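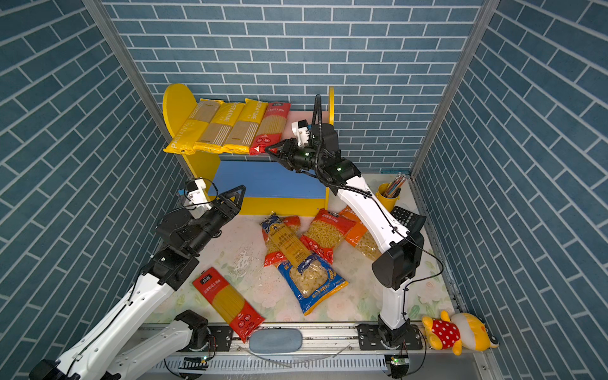 Fig. 1. Two-arm cell, pasta packages on shelf and mat.

SUTASEO SHELF RESTOCKING – DATA CARD

Covers shelf work with dry goods at the Trundedstead store. Each record holds one fixed view and the wrist views. Last edited August 22, 2025.
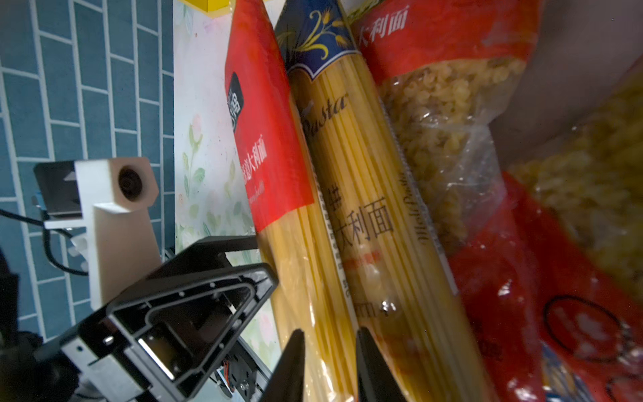
Goltatard Retail – Store Automation Team

Contents: 383 episodes, 30 held out for testing. Long spaghetti bags and short pasta bags are labeled separately – clear film and glare cause most of the labeling disputes.

Staffing: before the trial, four clerks faced shelves by hand on the night shift. Two now work days at the counter.

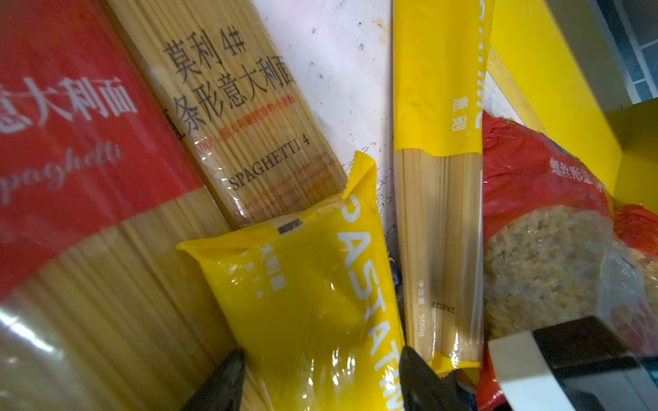
The other two stay on nights and handle exceptions: torn bags, wrong facings, stopped arms. Their logs are in notes/rafferty. Clerks report less bending and more waiting. Pay grade for the exception role is unsettled and goes to review in December.
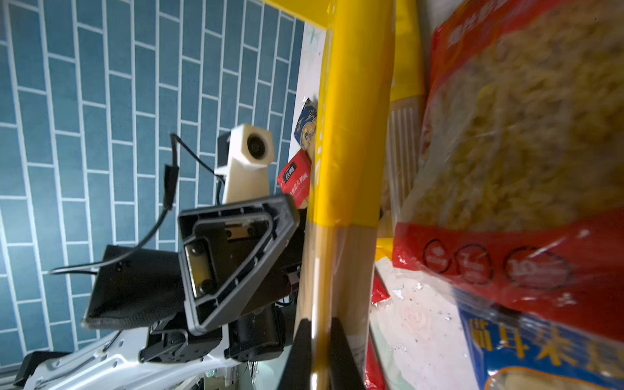

Clerk names are removed from the logs. Do not use episode times to rate staff.

Contact: Gráinne Foley, data steward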